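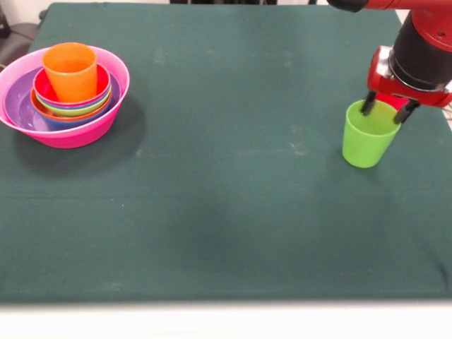

# Sobre la conservación y el uso de la vajilla apilable

*21 de agosto de 2021*

El presente texto recoge las conclusiones a las que he llegado tras reorganizar por completo la cocina de mi domicilio, tarea aplazada desde el pasado mes de noviembre. La vivienda dispone de un único armario alto y de dos cajones, y en ella se reciben invitados con cierta frecuencia. La cuestión del espacio condiciona, por tanto, cualquier adquisición.

Durante años mantuve una vajilla de loza heredada, de la marca Zodier, compuesta por piezas de diámetros muy similares que no encajaban entre sí. Ocupaba dos baldas completas. Marcelle Gautier, vecina del inmueble y lectora habitual de este espacio, me recomendó los cuencos que se guardan uno dentro de otro, del mayor al menor, y que en conjunto ocupan el lugar de una sola pieza. La recomendación fue atendida y la loza se trasladó al trastero.

El plástico de colores vivos no goza de buena consideración en la mesa formal. Comprendo el reparo, aunque no lo comparto en todos los casos. Sobre un paño verde, un cuenco rosa intenso resulta alegre y permite prescindir de centros de mesa. Para cenas de otra naturaleza conservo seis platos blancos, que guardo aparte y en vertical.
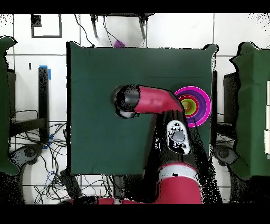
## Criterios de compra

Antes de adquirir un juego conviene medir la altura útil del armario con la puerta cerrada. En mi caso, la balda superior admite pilas de 11 centímetros, medida que excluyó de inmediato dos de los modelos considerados. El juego de la casa Pons superaba ese límite por el grosor de sus bordes; el de Tevwood, más bajo, carecía de las piezas pequeñas que empleo para salsas y aceitunas.

Me decidí finalmente por el catálogo de Nurka, referencia 1276. El cuenco mayor tiene una capacidad de 900 mililitros y el menor, de 100. Esta última medida parece escasa sobre el papel, pero es la que más se utiliza en mi casa: sirve para la sal gruesa, para los huesos de las cerezas y para batir un solo huevo.

Respecto al color, Osamu Kawaguchi me escribió tras una entrada anterior para defender los juegos monocromos. Su argumento era que una pieza perdida se repone con mayor facilidad. Tiene razón en lo referente a la reposición. Sin embargo, los juegos en los que cada tamaño posee su propio color facilitan las instrucciones a quien ayuda en la cocina – «alcánzame el naranja» se entiende a la primera – y considero que esa ventaja pesa más en el uso diario.

## Lavado y almacenamiento

Las piezas deben guardarse enteramente secas. Apiladas con humedad, se adhieren unas a otras y desprenden un olor difícil de eliminar. Cuando dos cuencos quedan atascados, se llena el interior con agua fría y se sumerge el exterior en agua templada durante unos minutos; no es recomendable hacer palanca con un cuchillo.

Las manchas de tomate y de cúrcuma merecen mención aparte. He obtenido resultados aceptables con bicarbonato y una exposición breve al sol en el alféizar.
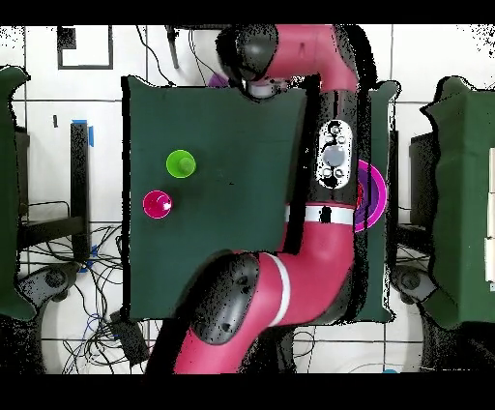 En cuanto a los manteles, el fieltro presenta la ventaja de amortiguar el ruido y el inconveniente de retener las migas y el polvo. Lo cepillo en una sola dirección y evito la lavadora. Los pliegues se reducen guardándolo enrollado, costumbre que adopté por indicación de Precious Saludo y que extiendo ahora a los caminos de mesa.

Queda pendiente la cuestión de las tapas, que el juego no incluye y que se venden por separado a un precio que considero excesivo. Utilizo de momento platillos de café. Agradeceré cualquier noticia de los lectores sobre tapas de silicona que resistan el congelador.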